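Dry hopping in a plastic fermenter, batch 4

The August batch was a pale ale, brewed to the same recipe as the three before it. The only thing I changed was the dry hop. The earlier batches got pellets thrown in loose on day three. This one got them in a weighted mesh bag, on day seven, after the gravity had stopped moving.

The hops were from Rustoson, sold in foil packs of 90 grams. I used one pack. The label gives an alpha acid figure, which matters little at this stage, and a harvest year, which matters a lot. Check the year before you buy. The store in Sillach had two different harvests on the same shelf at the same price.

Mash water was 178 degrees in the kettle before it went into the cooler. My cooler soaks up a good deal of heat, so the grain bed settled where I wanted it. If you preheat your cooler, start lower. I no longer preheat mine, as it adds a step and the result is the same once you know your own numbers.

Fermentation was normal. The yeast was the dry strain from Giannakopoulos, pitched without rehydrating. Foam was up by the next morning and had dropped by day four. I took gravity readings on days five, six and seven. The last two matched. 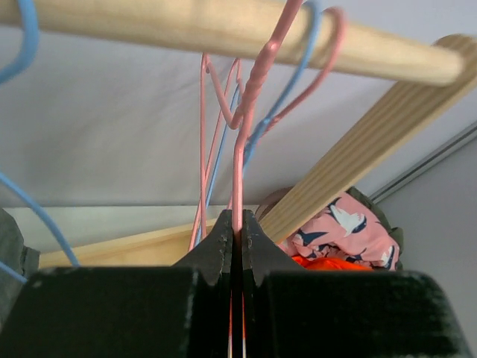
Page last changed: 17/11/2018

The bag went in on the evening of day seven. I boiled it first with the steel weights inside, let it cool with the lid on the pot, then added the pellets. Pellets swell, so use a bag much larger than you think you need. Mine was too tight in a test last year and the middle came out nearly dry.

Every time the lid comes off, air gets in. I opened the fermenter once to add the bag and did not open it again until bottling. The bag stayed in for three days. Longer than that and I start to pick up a grassy taste, though other people leave theirs for a week and are happy.

Bottling was faster than before. With loose pellets the spigot on the Nukia bucket clogged twice per batch. With the bag it did not clog at all. Loss to the bag was 2000 ml, more than I expected. Squeezing it would get some back, but also stirs in air, so I left it.

The aroma is a little weaker than in batch 3. The beer is clearer. For batch 5 I will keep the bag and split the hops between two of them.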